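DUNDOMDALE CHILDREN'S MUSEUM TO REOPEN LOWER FLOOR WITH NEW HOME AND FOOD WING

Galleries for young children return in October after a full rebuild

DUNDOMDALE, 30 Jun 2021 – The Dundomdale Children's Museum announced today that its lower floor will reopen to the public in October as a single wing about food, homes and the work that goes on inside them. The wing is meant for children up to the age of eight and the adults who bring them. It replaces the former transportation hall and the two craft rooms behind it.

The project was designed by the Halard studio and built by Khoury, a general contractor that has worked on several public buildings in the area. Construction began after the museum closed the floor to replace its heating pipes. Once the walls were open, the board voted to rebuild the whole level instead of putting the old displays back.

The wing has 3 connected areas. The first, called The Garden, covers where food comes from and how long it takes to grow. The second, The Market, is a street of small shops with scales, baskets and price tags that children can change themselves. The third, The Kitchen, is where the food ends up. Visitors may walk through in any order, and there are doors to the main hallway from all of them.

Play food and play kitchens are among the most requested items in the museum's visitor surveys, and have been for years. The museum's existing collection of toy food was sorted last winter. Pieces with cracks or worn paint were retired, and the rest will be used alongside new pieces when the wing opens.
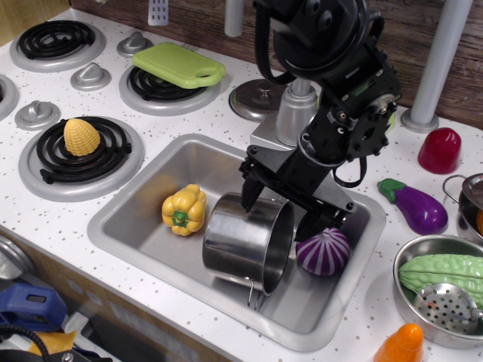

A play kitchen counter with coil burners, a toy corn cob and a green cutting board.

Planning for The Kitchen took longer than for the other areas. Families told the museum that the old kitchen corner was too small, that the shelves were too high for toddlers, and that older children tended to take over. The new area will have counters at two heights and enough floor space for a stroller to pass between them. Low stools will be set out for adults. Storage will be open, with a picture label on each bin so that children who cannot read yet can put things away.

The Market will have a working cash register that prints paper slips, a bakery window and a delivery cart. Signs will be changed with the seasons. In the fall the shops will carry squash, apples and root vegetables, and in the spring they will switch to peas, berries and greens. The museum has also set aside one storefront for local groups to decorate, and schools may apply to take it over for a month at a time. Applications for the first school year are open now, and forms are available at the front desk and on the museum's website.

The Garden is built around a raised planting bed made of fabric and foam, where children can pull up carrots and plant them again. A wall display shows the same bean plant at different ages. There is also a compost station with a hand crank and a set of drawers that can be pulled out to show what happens to peels and leaves over the course of a year. Real plants will be kept in the courtyard next to the wing, weather permitting.

Alongside the galleries, the museum is opening a cooking classroom. It will hold 30 people and will be used for school visits in the mornings and for family classes in the afternoons. Classes will cover simple tasks such as washing vegetables, measuring flour, tearing lettuce and setting a table. No knives or hot burners will be used in classes for children under six. Recipes will be free of nuts, and ingredient lists will be posted at least a week ahead.

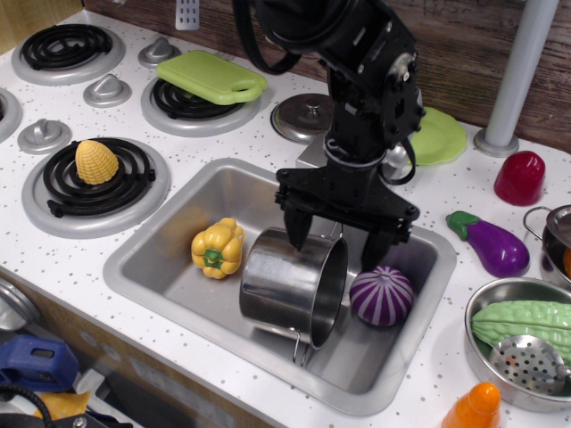 Family classes will be offered in two lengths. The short class runs for half an hour and is planned for children aged three to five. The longer class runs for an hour and ends with a snack that everyone has helped to make. An adult must stay with each child for the whole class. Registration opens in the middle of September, with an early sign-up period for members.

The wing was paid for by the museum's building fund, a grant from the Clidska Foundation, and donations from households. More than 1,000 households gave to the campaign, many of them in amounts under $20. Their names will be painted on the wall beside the stairs. Families who gave and would prefer to be left off the wall should contact the museum by the end of July.

The Clidska Foundation grant also covers free admission for school groups from the Dundomdale district for the first two years. Schools outside the district can request a reduced rate. Bus parking is available behind the building on the north side, and teachers should book a parking spot when they book a visit.

Several changes have been made for access. The lower floor can now be reached by a ramp from the courtyard as well as by the elevator. Restrooms on the level have been rebuilt with child-height sinks and a changing table for older children and adults. A quiet room with dimmable lights has been added next to The Garden. On the first Sunday session of each month – exact dates will be posted in September – sound effects will be switched off throughout the wing and attendance will be limited to 100 visitors at a time.

All toys on the lower floor will be rotated during the day so they can be washed. Visitors will find a yellow bin at each exit for anything a child has put in their mouth. Staff will empty the bins every hour and return the clean items the next morning. Hand-washing stations will be placed at the entrance to each area.

The rest of the museum remains open during construction. The upper-floor galleries, the reading room and the gift shop are keeping their regular hours through the summer. The cafe is closed and will reopen together with the new wing, with a shorter menu and more seating. Visitors are asked to use the Mill Street entrance until further notice, as the courtyard gate is being used for deliveries.

Members will be invited to preview the wing in the week before it opens. Preview tickets are free but must be reserved, and each membership may reserve for one visit only. Members will receive a letter with instructions in early September. Memberships that were due to expire while the lower floor was closed have been extended automatically, and no action is needed.

The museum is hiring part-time floor staff and classroom assistants for the fall. Experience with young children is preferred, and training is paid. Details are posted on the jobs page of the museum's website.

ABOUT THE DUNDOMDALE CHILDREN'S MUSEUM

The Dundomdale Children's Museum is a nonprofit museum for children and families. It is housed in a former dry goods warehouse and has two floors of galleries, a reading room and a courtyard. The museum also lends activity kits to schools and libraries in the region.

MEDIA CONTACT

Press Office, Dundomdale Children's Museum
Interviews and construction tours are available by appointment. Please allow three working days for a reply.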